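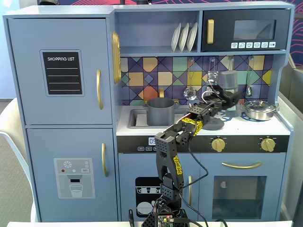 Flillwood Toy Library lends toys and play equipment to families living in Flurkby and the surrounding villages. Larger items are kept at our Morris Road store and must be reserved in advance. A play kitchen, such as the pale blue-grey one with a toy refrigerator and a black microwave, counts as a large item and uses your whole allowance for the loan period.

Who may join?
Any parent, carer or registered childminder may join. Proof of address is required.

How many items may I borrow?
Each household may borrow 2 standard items or one large item at a time.

How long is a loan?
Loans last for three weeks and may be renewed once, unless another member has reserved the item.

What happens if a part is lost?
Please tell us when you return the toy. We do not charge for small parts - plates, cups and the like - but a fee may apply if the toy can no longer be lent.

Do you accept donated toys?
Yes, if they are clean and carry a safety mark. Donations are not accepted in January, when the stock check takes place.

Whom should I contact about a complaint?
Please write to Idris Pumphrey, Membership Officer, at the Morris Road store.

Last updated: 06/10/2018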